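Category: Talks and Presentations | Energy and Buildings

Standby Power in Shared Offices
Speaker notes, Rebane Building Services briefing, 1/11/18

Slide 1. Opening
Welcome the audience and state the subject plainly. The talk concerns the electricity that equipment draws when it is switched off or idle but remains plugged in. It does not cover heating or lighting, which are addressed in the separate Rebane guide. Ask that questions be held until slide 6.

Slide 2. Why the subject was taken up
The Sinlow building houses 56 tenants on shared meters. When the night readings were reviewed in May, the load after closing was higher than the lease model had assumed. Tenants had been billed by floor area, so a small office that unplugged everything paid the same rate as one that did not. Pause here. Many in the audience will manage leases of this type and will want to write down the billing point.

Slide 3. Where the load was found
Printers and copiers made up the largest share. Display screens came second, followed by kitchen appliances with clocks. Small power adapters drew very little each, but the building had a great many of them, and most had no assigned owner. Several served equipment that had left the building years earlier. 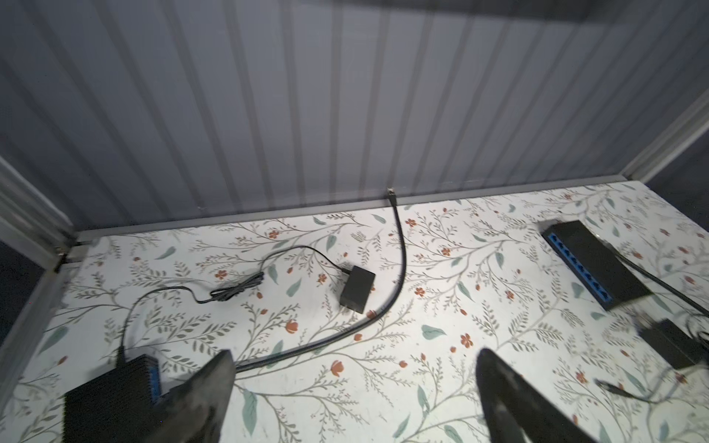 Photo: Clavus Picture Desk

Remind the audience that a modern adapter should not be judged by its size or color. The rating label gives the maximum output and says little about what the unit draws at rest. A plug-in meter is the correct tool, and Rebane lends these to member buildings for up to 9 days.

Slide 4. Measures adopted
Each tenant received a switched power strip for desk equipment. Shared printers were placed on timers. Server closets, alarm panels and medical refrigerators were excluded in writing before work began. Stress this last item. A list of exclusions should be signed by the tenant and kept with the lease.

Slide 5. The Brurunix schedule
Show the sample timer schedule and allow time for reading. The Brurunix timer keeps its settings through a power failure, but the clock must be checked when daylight saving time begins and ends. Buildings with cleaning staff at night should leave 2 outlets per floor outside the schedule.

Slide 6. Questions
Expect a question on cost recovery. The answer depends on the lease, and the speaker should not offer a payback period. Refer legal questions to the tenant's own counsel. Handouts are on the side table; 80 copies were printed.

Contact the Rebane Events Office | © 2018 Rebane Building Services. All rights reserved. | Back to top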